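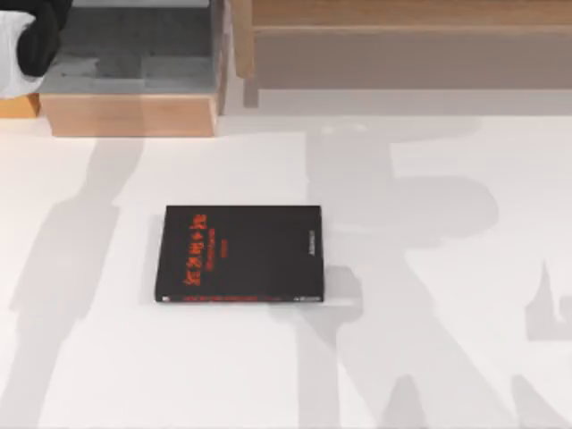 4.2 Simulated book-handling task

Figure 3. Rendered view from the Flamis simulation package, with the book on the open tabletop and the box and shelf behind it.

The Flamis package is supplied by Virstead as a licensed add-on to its training software and was reviewed here in the version delivered in August. Each task comes with a fixed set of objects and furniture. In the book-handling task (Figure 3), a flat black book with a red Chinese title lies on a white table, and the gripper must bring it to a named target.

We ran 1000 trials with the supplier's default settings. The book reached the target in 912 of them. Of the remainder, 63 ended when the time limit was reached and the others when the book was dropped. Thin objects with squared corners are hard to lift from a flat surface, and the manual gives little help with this.

Shadows from the arms fall across much of the table in the rendered view. Pace and Tejada, who set up the trials, left the lighting unchanged. The licence allows users to alter it, but the changes must be entered separately for each task. Results with altered lighting are given in Section 4.3.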